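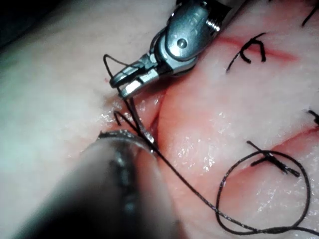
Black suture thread over a practice tissue pad.

Closton Sewing and Mending Circle
Minutes of the fall meeting, 2021-10-23

I took the minutes again, so blame me for the spelling. We started late as the side door was locked and the key was in somebody's other coat.

Last minutes. Read out from May and approved. One fix: the quilt raffle went to the library at Atinga, and I had written Mudura. Sorry, Mudura!

Money. We have $1097 in the account, which is a lot better than I expected after the summer. Of that, $669 came from the quilt raffle and the rest is dues and the coffee jar. We still owe the hall for September. I said I'd drop off the check on Monday (I have since done it).

Machines. The old green one is skipping stitches again. We went back and forth on whether to fix it or let it go, and I'll admit I argued for keeping it, it's the only one that gets through denim without a fuss! Agreed to get a price from the repair shop in Atinga. If it's over $37 we talk again before anyone pays.

Thread order. Long talk, this one. Half the room wants to stay with Guro cotton and the other half is tired of it snapping on the overlocker. We settled on Guro for hand sewing and a few cones of polyester for the machines, mostly black, white and navy. Somebody asked for mustard. We'll see. Please write what you need on the sheet by the kettle, and write the color, not "same as last time".

Mending morning at Mudura. They'd like us back, and everybody was for it. Zippers took up nearly the whole day last time, so we'll ask people to bring their own replacement zipper. I offered to make the sign. We'll take hems, buttons, torn pockets and small holes in knitwear. No leather, no tents. We need one more person who can darn, so if you've been hiding that skill, come see me.

Dues. Staying at $7. Voted on, all in favor, took less time than finding the cookies.

Cupboard. The bottom shelf is full of curtain fabric that has been there longer than I've been a member. If any of it is yours, take it home by the next meeting or it goes in the scrap bags. The good shears are for fabric only, and yes, that includes wrapping paper season.

Other business. Request for an evening on invisible mending, to be fitted in after the holidays. Also a request for better lamps over the back table, held over until we know what the machine repair costs.

Closed with coffee. Next date will go up on the door once the hall gets back to us.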